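Robot Learning Practicum
Handout 6: Where the examples come from
Instructor: Pornthip Kaewmanee
Lab notes: Napaporn Wongsuwan

Read this before you come to the lab. Last year half the group read it afterward and spent two hours collecting data they had to throw out.

6.1 What we are claiming

Every group tells me in the first meeting that their system "learned the task." I would like you to stop saying it until you can tell me what was in the training set. A policy trained by imitation gives you back something close to the examples it was given. If the examples are narrow, so is the policy, and a high score on a test drawn from the same narrow set tells you very little.

The running case this term is the Plolar task set, which we render in simulation. You will work with the cable task: an arm with a two-finger gripper over a green mat, and a small upright part with a cable on it. The people who wrote the task set call it an insertion task. I call it a reaching task with an insertion at the end, and the difference matters when you look at where the errors pile up.

6.2 Two views, two sets of habits

Each episode is rendered from more than one viewpoint. The close view looks down past the fingers. Students like it, and so do networks, for the same reason: the thing you care about is always near the same spot in the picture. 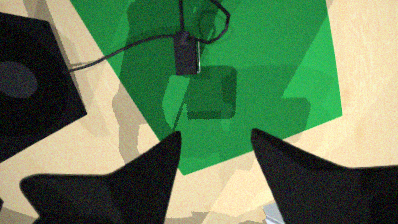 Figure 6.1. Close view in simulation. The gripper fingers are at the bottom, with the small black part and its cable over the green mat.

Look at the shadows before you look at the part. The mat has large darker areas on it, and the square pad near the part is only a little darker than the mat. A network that has to find the pad by color has a poor signal to work with. A network that has learned "go to the middle, slightly right" has an excellent one, as long as you never move anything. Ask yourself which of the two you have been training.

Note also how much of the view the fingers take up. They are a near constant in this view, and a model can read a lot from things that never change. In February we masked the fingers out and retrained the Aubert baseline. I expected a small drop. The drop was large enough that I no longer quote the unmasked number without the masked one beside it.

6.3 Counting episodes

The set you will download has 2630 episodes. That number goes into the abstract of every student report, usually in the first sentence, and I have come to dislike it. After we removed near duplicates (same start pose within tolerance, same path within tolerance) there were 1297 left. Of those, 226 include any kind of recovery, meaning the operator missed, backed off and tried again.

So when your policy misses and then sits there pushing on the pad, do not write "the model fails to generalize." It was shown very few misses. Write that.

There is a counterargument, and you should know it. The Zemero authors say duplicates are harmless because they weight the common case properly. Maybe. The common case in their data is common because the script that places objects has a small range, and I don't see why we should respect the habits of a placement script.

6.4 Recording your own

You will each record 20 episodes at the Cirkidthorpe workstations. Use the wide view to set up and keep it open while you work. It shows you things the close view hides, such as how high the fingertips are and where the cable goes once it leaves the mat. The cable runs to a black square panel off to the side, and an episode in which you drag it is a different episode from one in which you don't. Log which is which.

Rules for the log:

Start pose, written down before you move.
Whether the fingers touched anything other than the part.
Number of attempts. A second try is data. Don't delete it - I will check.
One line on what you were looking at when you decided to close the gripper.

The last item sounds soft, and people skip it. If you were steering by the wide view and the policy only gets the close one, you have given it decisions it has no way to explain. I have seen a whole semester project go down that hole. 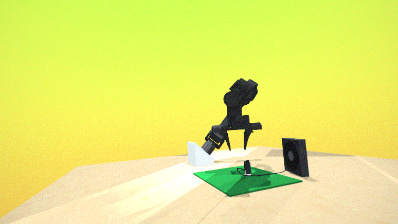 6.5 Questions about the backdrop

Somebody always asks whether the bright yellow backdrop matters, and whether we should randomize it. Randomizing is cheap, so fine, do it. But I would put the effort into object placement and light direction first. Papers love a table of random backgrounds, and the tables I have read mostly show that the model can ignore a wall.

6.6 For the next session

Bring your log and one episode you think is bad. Be ready to say why it should stay in the set. Napaporn will have the deduplication script on the shared drive by then; the tolerance values in it are our guess, and you are welcome to argue for others if you bring a plot.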